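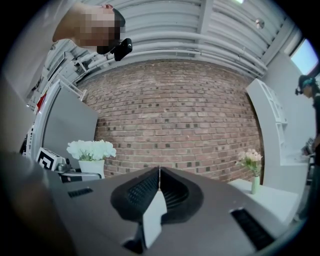

10/24/23
Posted by Ivone Amaral

Search posts Go

1/ We are starting week two of collecting examples for the Prono project. The goal is simple to say – a model that learns household tasks from people doing them by hand. The work is slower than I expected.

2/ Yesterday we kept 119 demonstrations and threw away 29. Most of the bad ones were my own. I move too fast when I close the jaws, and the tracking is lost for a moment.

3/ Kiros Dinsa asked me why we do not write a program for each task. We tried this in February with one drawer. It worked for that drawer only.

4/ A rule from Hagos Ayele that I now repeat to every new person: after 5 demonstrations, change the start position. If all examples begin from the same place, the model learns the place.

5/ Please also keep your mistakes if you recover from them. A small miss and a second try is a useful example. A drop to the floor goes to the other folder.

6/ We need 350 good ones per task before Ayana Kumsa begins training. I will post the first results from Mornincombe, also if they are bad.

Last updated: Tuesday evening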